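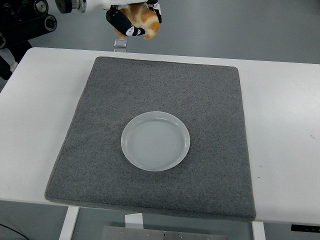

Slide 2: The table setting

Start with the grey mat. Square, speckled, a felt or carpet sort of texture, on a plain white table. Pause so people at the back can look.

Say that the Herkby stand used to have a patterned cloth and pale bread got lost on it. A croissant or a roll is cream and golden orange. It needs a quiet color under it.

Mention the small clear block near the far edge. Ask who has one at home in a drawer. Don't wait long for answers.

Slide 3: Size of the mat

Ours at Katdale are 14 inches on a side. We tried bigger ones and ran out of table. Soft edges are worth paying for if the mat gets picked up a lot.

Crumbs: shake it outside, then brush. Felt should not go in a hot wash. I lost two that way.

Slide 4: Costs

The first order from Kimano was 30 mats. We now have 34. Read out the price sheet only if asked, it is in the handout.

Nearly 400 people came past the bread table in March. Most of the questions were about the mats and where to get them.

Slide 5: What to put out

One kind of bread at a time. Leave white space at the sides. Sosa lays everything edge to edge and it works for them, but they have longer tables.

Skip the part on napkins if we are running late. Go to questions.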